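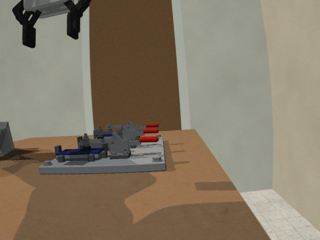 By Godelieve De Bruijn
Posted May 20, 2019 in Tutorials

So you've got a simulated arm, a fixture full of clamps, and a policy that needs examples to learn from. Great! I spent a good chunk of the spring collecting demos on the toggle clamp task for our Kinnunen project, and I made pretty much every mistake you can make, so let me save you a few evenings.

I'm assuming you already have the simulator running and can drive the gripper by hand (we use a little teleop program called Skenura, but any controller that logs at a steady rate will do). If your arm drifts when you let go of the stick, fix that first. Please. You'll hate your data otherwise.

Step 1. Pick one handle and stick with it

The clamp bank has three red handles in a row, one behind another, and it's really tempting to grab whichever one is easiest. Don't! If half your demos go to the front handle and half go to the rear one, and nothing in the log says which was the goal, the learner tries to split the difference and closes its fingers on air. I write the target into the episode name before I start: front, middle or rear. Do the front one first. It has the most room for the fingers, and you'll get a feel for the controls.

Step 2. Start high, and start open

Begin each episode with the gripper up off to the side, fingers spread, touching nothing. Then jitter that start pose a little every time. My first batch all began from the exact same spot, and the policy that came out of it was lovely until you moved the arm two inches.

Step 3. Drive it slowly, but don't stop

Come down toward the handle, line the fingers up on either side of it, close, and swing the lever through its arc. The arc is the hard part, so practice it a few times with recording off. If you pull straight you'll slide off the end of the grip. I pause a lot when I'm thinking, and all those pauses end up in the data, and then you've got a robot that hovers over the plate for ten seconds looking thoughtful. If you need to think, scrap the take and go again.

Step 4. Change the lighting and the shadows

I skipped this for weeks (sorry, Tapio). Tapio Rissanen runs our training jobs, and he kept telling me the camera model was leaning on where the shadows fell on the table. Move the light every few episodes. Big blobby shadows across the wood, stripes next to the plate, all of it is welcome. Swap the wall color too if your scene file lets you.

Step 5. Keep some of the messy ones

A demo where you miss the handle, back off and get it on the second try is worth gold, as long as it ends well. I tag those "recovery" and keep them in the main set. Ones that end with the lever half thrown go in a separate folder. I don't delete them, but they don't go into training either.

Step 6. Play everything back before you train

Run each log through the simulator again and check that the lever ends up where it should. I recorded 1,000 episodes in my first big push and 68 of them failed on playback, nearly all from one afternoon when I'd bumped the physics step without noticing. Cheap to catch, awful to find later.

How many do you need? For a single handle I'd try 54 good ones, train something quick and watch what it does wrong, then record more of exactly that. Our full set for all three handles is at 2,306 now and I'm still adding to it. The rear handle eats the most takes by far, with the other two sitting right in front of it.

Next up I'll write about trimming the dead time off the start of each log, which I do with a short script. If you want the script sooner, leave a comment and I'll post it as is, warts and all!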